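Ticket 1879 - Spare gripper fingers + second arm, budget query
Site: Stidstead, sorting bench
Opened by: Joana Baptista
Status: waiting on purchasing
Priority: was low, now medium

16 July 2021, 09:10 JB
Need a decision on fingers before the order window shuts. Current set has play in the left linkage, fine on rigid stuff, slips on thin bottles. Valente quote 737 per pair, delivery 27 working days. Can we have two pairs on this year's money or does it have to wait till March?

09:42 Joaquim Matos
What have you tried first? Purchasing will ask.

09:58 JB
- tightened both finger pins, bit better
- dropped grip force one step, bottles stop folding but then slide out
- back up one step, folding again
- slower approach, no change
- recalibrated open/close limits, no change
Swapped in the old pair from Dodasdale for an hour. Same job, same bottles, far fewer drops. So its the fingers, I'm fairly sure.

10:20 JM
OK. One pair from repairs budget, I can sign that. Second pair is stock and stock is frozen. Will ask.
Also the second arm for Stunerville. Is that still wanted this year or not? It's sat in the plan with no cost agianst it.

10:31 JB
Wanted yes. Not this year if it means losing the fingers. Would need a bench, pedestal and bin as well, the quote only covers the arm and controller. Base fixing kit is another 996, easy to miss, it's on page 2.

10:47 JM
Missed it. Adding. Can you send the part no. for the fingers, and what the bench does on a normal run so purchasing know what they're paying for.

11:05 JB
Part no. is on the quote, second line. Normal run is single plastic bottles, picked off the table and dropped in the bin, lid open. Please keep the Dodasdale pair booked to us until the new ones land, they want them back and I've not answered yet. 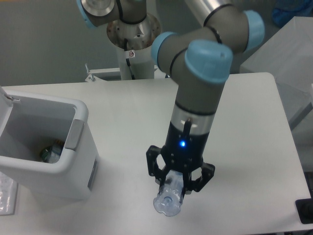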